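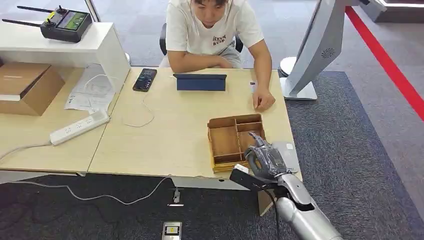
Figure 4.1 A phone and a tablet within easy reach on a work table.

Chapter 4
Where Did the Afternoon Go? Attention and Interruption

I wrote the first draft of this chapter in May, at my kitchen table, and I checked my messages 16 times before lunch. I know the number because I made a pencil mark on the back of an envelope each time (an old trick, and a pretty humbling one!). I had planned to write four pages. I wrote one and a half, and the half was mostly a list of things I meant to look up later.

So I come to this subject as a fellow sufferer. In Chapter 3 we talked about memory, and how much of it depends on what we were paying attention to in the first place. Now we need to back up a step and ask what attention is, why it slides off a task so easily, and what it costs us to drag it back.

Let's start with the cost. When you stop reading to answer a text, you lose the minute it takes to type the answer, sure, but you also lose your place, and I mean that in a bigger sense than the line on the page. You had a little stack of things in mind: what the author just claimed, what you thought of it, the question you wanted answered next. Psychologists call the leftover pull of the other task attention residue, and we'll spend most of Section 4.2 on it.
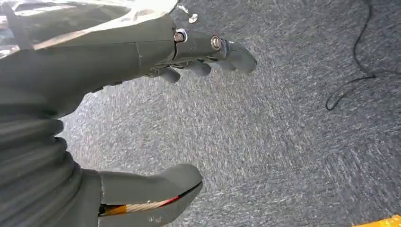
Piyumi Hettiarachchi read an early version of these pages and wrote in the margin that I was being too hard on interruptions. Some of her best ideas, she said, came from being pulled away from her desk at the wrong moment. Fair enough! She has a point, and Section 4.4 is there because of her note. Stepping away from a hard problem can help. The trouble is that we rarely get to choose when.

That question of choice will keep coming up. Think of the difference between getting up to stretch at the end of a paragraph and having somebody knock while you're in the middle of a long sum. Both are breaks, and both might last four minutes.

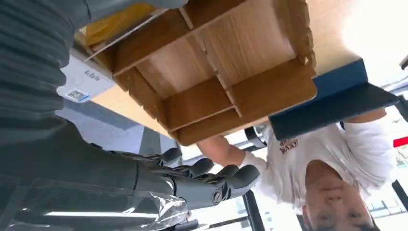 The first one falls at a natural stopping point, where there's very little to hold in your head, and the second lands right when your hands are full. Keep those two cases in mind as you read, because I'll lean on them a lot.

Before you go on, try the envelope exercise yourself. Pick an hour of ordinary work and make a mark every time your mind leaves the task, whether or not anything outside you caused it.
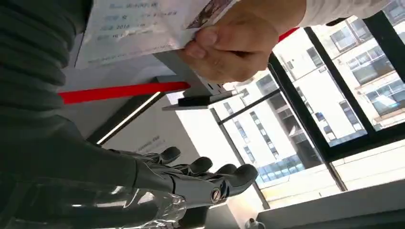
Don't try to behave well while you do it. Bring your envelope to class, and we'll compare it with the diary pages from Mahfuz Mridha that open Section 4.1.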